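Oficina partilhada Tilletti – acta da reunião do grupo do braço
20 de dezembro de 2018

Presentes: Onni Huttunen, Lleucu Vaughan, Venla Savolainen, Eino Rautiainen
Ausente com aviso: Miyuki Fukuda (mandou notas por escrito, lidas no ponto 2)
Redigiu a acta: Lleucu Vaughan

1. Acta anterior
Aprovada com uma correcção: a bancada nova ficou a cargo do Eino e não do Onni.

2. Ponto de situação da célula
O Onni abriu a reunião com a melhor notícia do mês – na última sessão longa o programa fez 47 tentativas de recolha e falhou só 4! Três das falhas foram junto à parede do fundo da caixa, onde a garra tem pouco espaço para entrar. A quarta ficou por explicar. A Miyuki sugere nas notas que se reduza a velocidade na aproximação final e que se deixe o resto do percurso como está. Todos de acordo, experimenta-se já na próxima sessão.

A Venla lembrou que em setembro ainda discutíamos se o armário de comando arrancava, e pediu que isso ficasse escrito. Fica escrito, com muito gosto.

3. Caixa e fixação
Decidiu-se manter a caixa de chapa cinzenta, presa com os grampos azuis. O Eino preferia aparafusá-la de vez à bancada, mas a Lleucu quer poder tirá-la para experimentar outras posições, e a fita azul na madeira serve bem de referência. Volta-se ao assunto quando a posição estiver fechada.

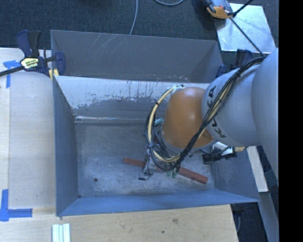
Quanto às peças de teste, o Eino ofereceu-se para cortar mais barras, em três comprimentos, para vermos como o programa se porta com peças que não conhece. A Venla pediu que pelo menos uma seja bem mais curta do que as actuais. Falou-se também de peças cilíndricas (o Onni está entusiasmadíssimo com a ideia), mas ficam para depois das barras.

4. Cabos e mangueiras
Discussão comprida. O feixe que acompanha o punho faz uma volta larga e o Onni receia que prenda na borda da caixa quando o braço desce muito. A Venla propôs encurtar a volta e juntar mais uma abraçadeira; o Eino teme que depois falte folga na rotação. Combinou-se rodar o punho à mão, devagar, até aos limites, e medir a folga antes de mexer em alguma coisa. Venla e Eino tratam disso.

5. Software
A Lleucu mostrou a nova versão do Stimow, o nosso programa de planeamento. Já guarda o registo de cada tentativa e permite repeti-la passo a passo – aplausos à volta da mesa! Falta corrigir a leitura dos registos com mais de 4000 linhas, que bloqueia o ecrã. O código está na pasta Wusen, ramo de testes.

6. Despesas
Ponteiras de reserva para a garra e abraçadeiras: cerca de 40 euros, a encomendar na Eskola. Aprovado.

7. Outros assuntos
O Onni pede que quem sair por último desligue o compressor e deixe a chave no gancho. A Miyuki quer trazer dois colegas para ver a célula a trabalhar e ninguém se opôs, desde que fiquem atrás da linha.

Tarefas
Eino – cortar as barras de teste
Venla e Eino – medir a folga dos cabos
Lleucu – corrigir a leitura dos registos
Onni – encomenda à Eskola, nova velocidade de aproximação

Próxima reunião em janeiro, data a combinar por correio electrónico.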